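Fadcombe Household Objects – README

Version 2
Maintainers: Bohdana Demchenko, Unai Rivas

Summary

Fadcombe is a catalog of common household objects with one record per physical item. It covers kitchenware, cleaning supplies, packaged food, small tools and a limited number of toys and sports items. The catalog holds 499 records in 17 categories. Each record gives a name, a category, the outer dimensions, the mass, the main material where known, and a short note on condition.

The catalog was built to settle arguments over naming. Earlier lists at Bumo used "cup", "tumbler" and "beaker" for the same item, and three spellings of "dish rack". Records from those lists were merged in September and the duplicates removed. Old names are kept in the alias field so that existing notes can still be searched.

Contents

objects.csv – one row per item
categories.csv – category codes and definitions
aliases.csv – retired names mapped to current names
layouts/ – table layouts, one text file each
photos/ – reference photos
CHANGES – list of edits by version

Fields in objects.csv

id – integer, never reused
name – lowercase, singular, no brand
category – code from categories.csv
length, width, height – millimeters, longest side first for items with no fixed upright position
mass – grams, empty, lid included if there is one
material – free text; "unknown" is a valid value
color – one or two plain color words
condition – new, used, worn or damaged
note – free text, 130 characters maximum

Blank cells mean the value was not taken. Zero is never used as a placeholder.

Layouts

A layout is a plain list of the items on a table, read left to right, back row first. Items standing inside other items are written with a slash, container first. Layouts do not record distances. They are meant for setting a table up again with the same things in the same order, and small shifts between one setup and the next are expected.
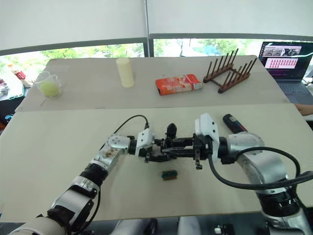 Category is assigned by what an item is sold for, even when it is being used for something else. Containers and their contents are separate records and keep separate categories. A measuring jug with a tennis ball in it is entered in a layout as "measuring jug/tennis ball", with the jug under kitchenware and the ball under sports. The dish rack is one record, pegs and slatted base together. Two-sided sponges are also one record, with both colors in the color field and the scouring side first, so the one at the front is "green, brown-yellow". Packaged food is listed by the form of the package, and a box on its side is still measured as it would stand on a shelf.

Measurement

Lengths were taken with a steel rule, or with calipers for small parts. Mass was taken on a kitchen scale that reads to one gram. Soft items were measured at rest, without pressing. Sponges and cloths were weighed dry. Handles and spouts count toward the outer dimensions – this makes some jugs look wider in the table than their capacity would suggest.

Known problems

Clear plastic items have "clear" in the color field, which is not a color. A separate transparency field has been proposed and not yet added.

Mass for packaged food is the value for a full, unopened package. Several packages have since been opened.

The categories "tools" and "electrical" overlap. Flashlights are under electrical and loose batteries are under consumables. Aliases for both need a second pass.

Corrections

Send corrections to Unai Rivas with the id, the field, the current value and the proposed value. One item per message. Requests for new categories go to Bohdana Demchenko and are reviewed on Thursday.

Related items
Thorlacius Drawer and Shelf Inventory
Hidolon Tableware List – README
Bumo Naming Guide for Kitchen Objects
Fadcombe CHANGES, version 2

This site uses cookies to remember your display settings. Accept | Decline

Contact | Terms of use | © Fadcombe maintainers | Back to top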